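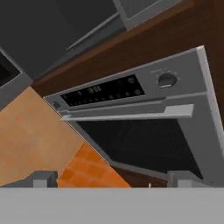 Catstead Adult Education — Home Cooking Department

FOR RELEASE: Tuesday, August 25, 2026

Evening cooking classes to return with 110 places

Catstead Adult Education will open enrollment next week for its fall program of evening cooking classes. The program has 110 places and runs through the second week of December.

Classes cover bread, weeknight suppers, soups and stocks, and basic knife work. A new course on roasting and baking in a wall oven is open to people with no cooking experience. Students will learn how to choose a rack position, when to cover a dish and how to tell if meat is done without cutting it open.

"People kept asking us for the plain stuff," said Yao-tsung Yen, who heads the department. "They want to roast a chicken on a Sunday and have it come out the same way each time. That's what we're teaching."

The department received 3,208 inquiries about cooking classes over the past year, many from people who work during the day. All fall classes will begin at 6:30 p.m. for that reason.

Trinditard, a local kitchen supply firm, has given $1,000 toward ingredients. The money will lower the materials fee for every course. Students should bring an apron and a container with a lid — most classes end with food to take home.

Each course is limited to one enrollment per person, and a household may hold no more than 2 places in the same class. Enrollment forms are available at the front desk in the Justus Building.

Press contact: Yao-tsung Yen, Home Cooking Department, Catstead Adult Education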